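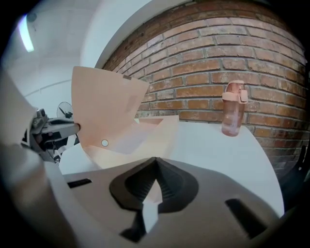 Chapter 6
When the Grip Lets Go: Faults at the Fingertip

Before you start – have your notes from Chapter 5 open. You'll want the force table. Lab sheet 6A is due with the problem set.

Most failures in this chapter are small. A lid that drops. A bottle that tips over. No sparks, no smoke, and the log says everything went fine. Those are the ones that cost you.

6.1 The Pluslow lid fault

Gruvinside ran a box-closing task on the Pluslow gripper. Hinged lid, one finger to push it over, repeat. Planned run was 2,000 cycles. It was stopped at 272.

What happened: the finger touched the lid, the controller read contact, the lid started to move. Then the reading went to zero. The controller took zero to mean "lid closed, job done" and sent the finger home at full speed. Lid was still half open. The finger caught the underside on the way back and threw the box off the table.

Second time it happened, Tomoyo Fukuda had her hand near the tray. Bruised knuckle, nothing worse. She wrote it up on May 19, 2024 and the rig was locked out the same afternoon.

6.2 What the log showed

Not much. Force was sampled, but only the last value in each step was kept. So a clean close and a slipped finger look exactly the same on paper. Zero is zero.

Fukuda's note is short: "A missing signal was treated as good news." Keep that sentence handy, it comes back in Chapter 9.

The cause was a cable. Worn at the finger joint, it opened up whenever the joint bent past a certain angle. Bend it back and the signal returned, so every bench test passed. They swaped the sensor twice before anyone flexed the wire.

6.3 Terms you need

Open-circuit fault – the signal path is broken. May come and go.
False completion – the controller reports a finished step that did not finish.
Fail-safe state – where the machine goes when it doesn't know. For this task: stop, hold, ask.
Retract path – the way the finger leaves. Plan it as carefully as the approch.

6.4 First rule for this chapter

Hands out of the reach zone while the drive is powered. Includes "just straightening the box". Use the stop button first – then reach.

Now read the Sowerby wiring notes in Appendix C, then go on to 6.5, where we rebuild the contact check using two signals.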